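Search this site Search Advanced search

A Robot Arm in the Dish Kitchen: What Changed for the Staff at Bowen
Student project report, Work and Technology course, Fotenitz College
Submitted 8/28/20 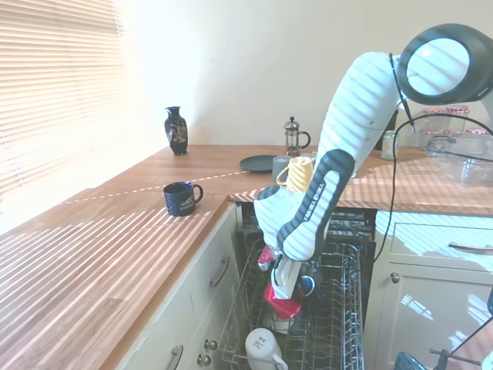

Student Project Reports, Vol. 4, page 79

1. Introduction

Wimon is a catering company that runs the kitchens in several small office buildings. One of these is at Bowen, a former private house that is now rented to a design office. The kitchen there still looks like a house kitchen, with a wooden countertop, cream cabinets and a built-in dishwasher. Wimon set up a robot arm in this kitchen to help with loading and unloading the dishwasher. The software that runs the arm is called Jindent.

I worked for Wimon part time before starting this course, at a different building. I was not paid by the company for this project, and the company did not ask to approve the report. It did ask me to leave out names, and I have done that for everyone.

My question was simple: what do the people in the kitchen do with their time now, and do they think the job has gotten better or worse? I was less interested in how the robot works, so the technical part is short.

2. Background

Most of what I could find to read about robots in kitchens deals with cooking. There are arms that fry, arms that make coffee, and machines that assemble bowls. Dishwashing gets less attention, even though it takes up a large share of the working day in the places I know. It is also the work that new employees are usually given first.

In class we read about what happens when one part of a job is given to a machine. The part that is left over is often preparing things for the machine, watching it, and dealing with whatever it can't handle. I used this as a starting point and looked for those three kinds of work at Bowen. I found all of them, and also some work I had not expected, mostly cleaning up after the office staff.

3. The job before the arm

At Bowen one kitchen assistant is on shift at a time. Before the arm, the assistant set out breakfast, made coffee, cleared the meeting rooms, loaded and ran the dishwasher, put the dishes away, served lunch, and did the clearing and loading again. The assistants told me the dishes were never done in one block. You loaded a few things while the coffee was brewing, then went off to clear a room, then came back.

The complaints about the old way of working were mostly physical. An open dishwasher is low, and you bend over it many times a day. Two of the assistants had back trouble and both connected it with this. The other complaint was about being called away in the middle of unloading and coming back to find that people from the office had put dirty cups in with the clean ones.

4. The arm

The arm is white with dark gray caps at the joints and has the maker's name, Franka Emika, on the side near the wrist. The photo on the first page shows it reaching down into the open dishwasher, with the upper rack pulled out and the gripper in among the dishes. Cups, mugs and a plate are on the counter.

The assistant lowers the door, pulls out the rack, and starts the task on a tablet. Jindent then picks the order of the items. If it can't find a good way to hold something, it stops and a message comes up on the tablet. The assistant can then move the item by hand and press continue. Nobody is supposed to reach into the rack while the arm is in motion, and the assistants were strict about this, including with me.

The arm does not open or close the dishwasher, scrape plates, add detergent, or wipe anything.

5. Method

I visited the kitchen during October. I sat at the end of the hallway with a view of the counter and wrote down what the assistant was doing. I did not help. On a few days I arrived before the shift and stayed until the kitchen was closed.

I also used the log kept by Jindent. It contained 1,225 items for the period I was given. For each item it shows the time and whether the arm finished without help.

Last, I interviewed 13 people who work or had worked in Wimon kitchens. Not all of them had worked next to the arm. The ones who hadn't were asked about their own kitchens and about whether they would want one. I took notes by hand and read the notes back to each person at the end. Some of them changed their answers at that point, and I kept the changed version.

6. Results

6.1 The log

The arm finished 79 percent of the items without help. The rest were stopped and moved by a person. The log does not give a reason for a stop, so I compared it with my own notes for the times I was there.

Mugs with plain handles caused little trouble. Bowls that had slid into each other caused a lot. Bottles and lids that people from the office had laid in the rack were a regular problem, and so was anything clear. Sunlight also mattered. The window by the counter has horizontal blinds, and when the sun is out it throws stripes across the wood, the cabinets and the arm itself. The assistants believed there were more stops at those times and some of them kept the blinds shut in the morning. I did see more stops on sunny mornings, but I did not have enough of them to say it with confidence.

6.2 Time

The arm is slower than a person. Everybody said so, and it was clear from watching. What the assistants gained was time in which they could be somewhere else. Setting up lunch was calmer, and the meeting rooms were cleared sooner after the meetings ended.

This only worked if the arm kept going. A stop in the middle of lunch service meant walking back to the kitchen, looking at the tablet, moving one cup and walking out again. One assistant described this as worse than doing the dishes, "because with the dishes at least you know when you're finished."

6.3 New tasks

The following work did not exist before:

Arranging the racks so that items do not touch. Answering messages on the tablet. Moving things on the counter out of the way of the arm. Wiping the gripper at the end of the shift. Explaining the arm to visitors, who like to stop and watch.

None of this is in the written job description, which I was allowed to read. It still says "dishwashing" and nothing else on the subject. Pay has not changed either. Several people brought this up before I asked. Their view was that running the arm is a skill and should be listed as one.

6.4 The body

The assistants with back trouble were the most positive. They still bend to lower the door and pull out the rack, but they no longer stay bent over while emptying it. One of them said she would not want to go back. I can't say from a project of this size if it makes a medical difference.

6.5 Worry about jobs

Wimon told me that no positions had been cut at Bowen, and the schedule I saw agreed with that. The people I interviewed were still divided. Those who worked with the arm were less worried than those who had only heard about it. A former assistant pointed out that there was only ever one person on shift, so there was no one to cut. She thought the bigger kitchens would be different. I think this is a fair point and my results do not answer it.

Some also mentioned new hires. Dishes used to be how you learned the kitchen: where things go, which cups the office likes, what breaks. A person who starts at Bowen now learns the tablet on the first day and may not know where the plates are kept until much later.

7. Problems with this study

I looked at one kitchen with one arm. The assistants knew I had worked for Wimon, which may have made them more open or more careful. The log was given to me by the company and I could not check it for the days I was not there. I had planned a second round of visits in the spring, but the office was closed and the kitchen with it, so everything here is from the one period.

8. Discussion

The arm took over the middle part of the dish work and left the beginning and the end. The assistants move around more freely, but they also have to keep the tablet in mind all the time. If the stops could be saved up and dealt with together, the way you would leave the hard pots for last, I think most of the complaints in section 6.2 would go away. I suggested this to Wimon. They answered that it would have to be changed in Jindent and that they would pass it on.

I would also suggest updating the job description, keeping some hand dishwashing in the first weeks for new people, and putting up a sign for the office staff about what does not belong in the rack. An assistant had already made such a sign. It was taken down before a client visit and was in a drawer when I last saw it.

Appendix A has the interview questions. Appendix B has the observation sheet. Both can be requested from the course office.

Contact | Copyright Fotenitz College, Student Project Reports | Back to top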